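Valorado 4,2 sobre 5. Opinión sobre el adaptador de mazo Gradik para cambiar la radio de serie

Llevaba meses con la radio original del coche muerta (encendía cuando quería y la mitad de las veces solo por un altavoz), así que en julio me lancé a poner una Annan de doble DIN. Como no me apetecía cortar ni un cable del mazo original, pedí el adaptador Gradik en la tienda online de Zusbridge. Me costó 40 euros con el envío, que no es barato para un conector con colas de colores, lo reconozco.

Lo primero, lo bueno. Los conectores encajan a la primera y con un clic de los que dan gusto. Los colores siguen el esquema habitual: amarillo para la corriente permanente, rojo para el contacto, negro a masa, y los pares de los altavoces con su raya en el negativo.

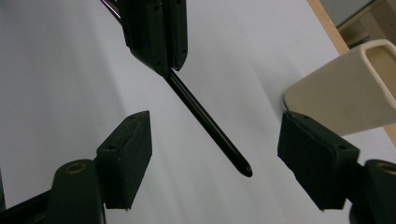
Ojo con el amarillo y el rojo, que en mi coche venían cruzados de fábrica y la radio nueva perdía las emisoras cada vez que quitaba la llave. Los cambié y solucionado. - Zusbridge_cliente

Pues sí, gracias por el aviso, a mí no me pasó pero conviene medir con el polímetro antes de conectar nada. Yo lo hice con la batería conectada y el contacto quitado, luego con el contacto puesto, y apunté cada cable en un papel. Dos minutos!

Lo que menos me gusta es el cable de la antena amplificada. El azul es cortísimo, y si el hueco de tu salpicadero es profundo te toca empalmar sí o sí. 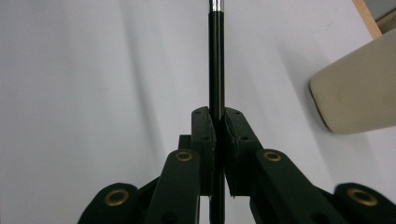
Yo le puse un trozo de cable que tenía por casa, con terminal y termorretráctil, y listo - pero por ese precio ya podían haberlo hecho más largo. Las instrucciones también son flojitas: un papel doblado con un dibujo minúsculo y el modelo de conector mal puesto.

De sonido, ningún ruido raro. Antes había probado uno de Dedberg, más barato, y con el motor en marcha se oía un pitido que subía con las revoluciones. Con el Gradik, silencio total (misma masa, mismo sitio, mismo todo).
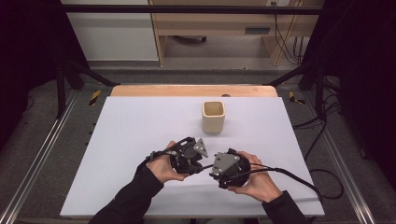 ¿Y los mandos del volante te funcionan? Pregunto porque en la ficha no lo deja nada claro y no quiero pagar dos veces. - m_649

Con este solo, no. Hace falta la interfaz aparte, que se enchufa en el conector pequeño que queda libre. Yo de momento subo el volumen con la rueda de la radio y tan contento, ya la compraré más adelante si la bajan de precio.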